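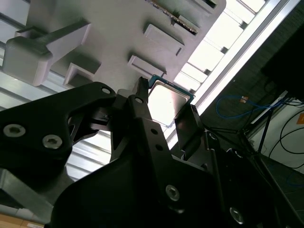
The Ferry to Vendaneck

The ferry left Bimmont at dawn with 37 passengers and one goat, who had paid full fare. 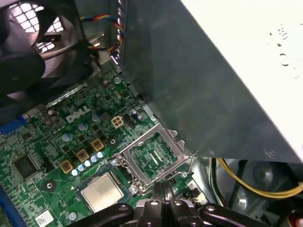
Who bought the goat's ticket?

The goat's lawyer, a damp man from Drolia who billed by the wave.

By noon the captain had lost the island. He blamed the chart, then the island. 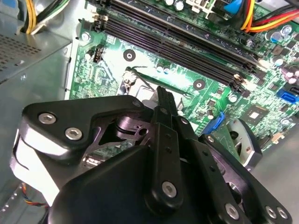 The lawyer offered to sue it. The goat, who had been to Vendaneck before, went and stood at the left rail until somebody turned the wheel.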